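How I toast round bread without losing it down the slot

I came to round bread by accident. My neighbour Burgi Hubmann bakes hers in an old tin with a lid, so every slice comes out like a drinks coaster, and she gave me half a loaf in March. Lovely stuff! But my first go at toasting it was a disaster (one side black, the other side basically still bread) and it took me most of the loaf to sort myself out.

First, the slicing. You want it the thickness of your little finger, and even all the way across. If one side is fatter than the other it leans against the wires and that's where it scorches. I let the loaf sit overnight before I cut it, as fresh bread squashes into an egg shape under the knife and then you're toasting an egg.

Next, check it fits before you plug anything in. Lower a slice in with your fingers and leave the lever up. You're after a bit of dome showing over the rim, enough to pinch. If it drops right out of sight, cut the next one from the fatter end of the loaf. If it jams at the sides, trim a sliver off each edge – don't force it, you'll only be picking crumbs out with a chopstick later.
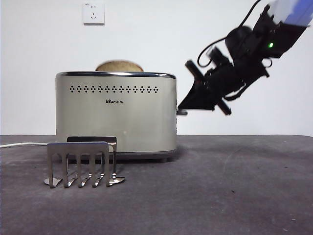
One slice in, with just the top of the curve showing.

Pop it in the middle of the slot if you can. Mine like to roll to one end, so I nudge them back before I push the lever down. Then start on a low setting, lower than you think. When it pops up, turn the slice upside down, so the bit that was sticking out goes to the bottom, and give it another short go. That second turn is the whole trick really, it stops you getting a pale cap on top.

Unplug it before you go fishing for anything, please. And empty the crumb tray, if yours has one, because this bread sheds like a cat.

I have mine with butter and far too much marmalade, eaten standing up.

Comments

Raphaël Leclerc: Flipping it worked a treat, thank you. Does this do for frozen slices as well?

Reply: Yes! Same method, just make the first go a bit longer.

Enari47: I cut mine into half moons and put them in flat side down. Less faff.

Burgi Hubmann: You still have my tin.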